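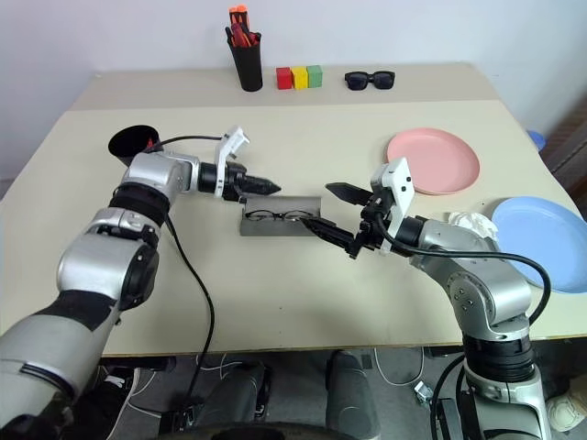

I have never been convinced by desk organising. Every few years somebody decides a tray will fix their life, buys the tray, and then spends a fortnight hunting for their glasses anyway. So when Agnese Avotiņš asked me to write about desks for Drestport, I said yes with my arms folded.

The theory is that everything gets a home: glasses in the grey tray, markers in the black holder at the back. Colour is supposed to help as well, and I suppose the little red, yellow and green blocks do cheer the place up. Whether they organise anything is another matter.

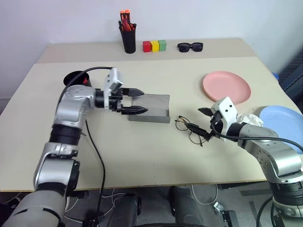
Issue 6, page 12

Glasses on the table, tray right beside them. I rest my case. A tray is a fine thing, but it sits a hand's width from where people want to put stuff down, and a hand's width is plenty. Gonzalo Vidal reckons a shallow tray works better than a deep one because you can see what's in it. Maybe. You can see what's on a bare table too.

I'll give the beige top some credit. Thin wire frames show up well on it, and I've lost enough pairs on dark timber to care about that. Still wouldn't leave mine lying there with the coffee going round.
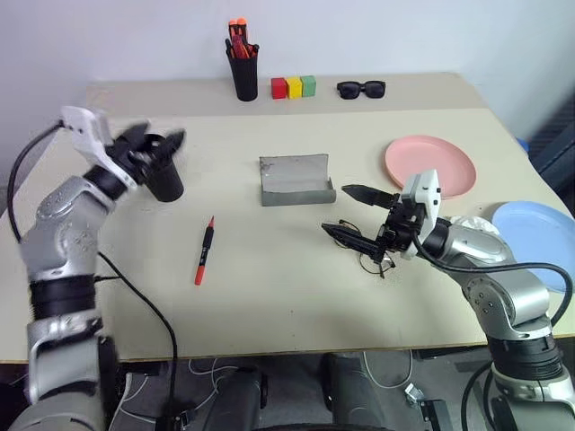
Black cup on its side, red marker out, glasses on the table.

The cup is the bit I'd argue with. A plain cylinder, fine for pens, hopeless for anything you need to fish out of the bottom. My old one at home holds dead biros and a key to nothing. As for markers, put the cap on and put them away, and you won't need a system.

Agnese wants a second gallery in August, on drawers this time. She says drawers will win me over. I have 912 words of complaint about drawers already written, and she's welcome to them.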